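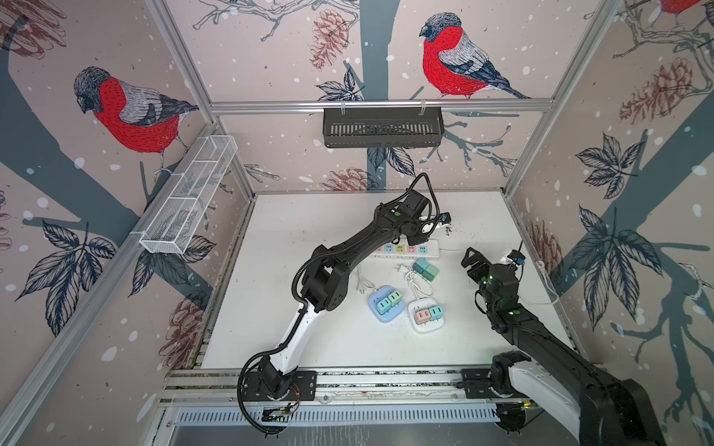
Wallpaper with red-breasted bullfinches, tree trunks and pine cones.

Winter bird wallpaper is a loose name for printed wallcoverings that show birds on branches in cold-season settings, usually with snow, cones or bare trees. The bullfinch is a common choice, along with robins and waxwings. Sellers often treat it as a style with a long and settled history, but most of that history is hard to pin down, and much of what is written about it can be traced back to catalogs.

Origins

Birds have been printed on wallpaper for centuries, and that much is not in dispute. The claim that winter birds form a tradition of their own is weaker. It is usually backed by one of two stories. In the first, the pattern grew out of holiday cards, whose artists liked a red breast against white snow. In the second, it came from painted panels in country houses. The card story is at least plausible, as the same poses and the same sprigs turn up in both places. The panel story rests mainly on sales copy from Khosravi, a pattern seller, which gives no house, no painter and no date.

The Kamatstead claim

The town of Kamatstead is often named as the birthplace of the style. A mill there did print wallpaper, and four of its sample books survive. Only two contain birds of any kind, and neither shows snow. Supporters answer that the winter sheets were sold out each February and never bound into the books. This may be so — it is also what one would say if the sheets had never existed.

Design

Most patterns repeat a small number of birds. Up to six separate drawings may be used in one repeat, though cheaper papers get by with fewer and flip the same bird to face the other way. Backgrounds tend to be pale, and snow is commonly reduced to plain dots, which hide small printing faults and help cover a poor match at the seams. Leaves are often added for color even where the trees would be bare, and the birds may be drawn much larger than the cones and twigs near them. Complaints about accuracy are common among birdwatchers and seem to have had no effect on sales.

The male bullfinch has a black cap, a gray back and a pinkish-red breast. The female is much duller and is seldom used. Some guides say this is because the male "stands for warmth" in folk belief. A simpler reading is that red sells.

Claims about mood

Harex, a maker of peel-and-stick papers, has said that bird patterns make a room feel calmer. The company's own survey covered three rooms and did not compare them with rooms papered in anything else. Similar claims are made for forest murals, beach murals and plain green paint, so it is unclear what the birds are supposed to add.

Use and care

The patterns are sold for bedrooms, halls and dining nooks. Full coverage can look crowded in a small room, and many buyers paper a single wall. Vinyl-coated types can be wiped with a damp cloth. Uncoated paper should be dusted only. Products described as "washable" vary a good deal, and a test on a scrap is more use than the label.

Collecting

Older rolls are traded in small numbers, with prices that owe a lot to the word "Kamatstead" in the listing. The dealer Clesow marks some rolls as mill originals on the basis of paper weight alone. Paper weight can rule a roll out, but it cannot show where the roll was printed.

Categories: Wallcoverings | Birds in decorative art | Articles with disputed origins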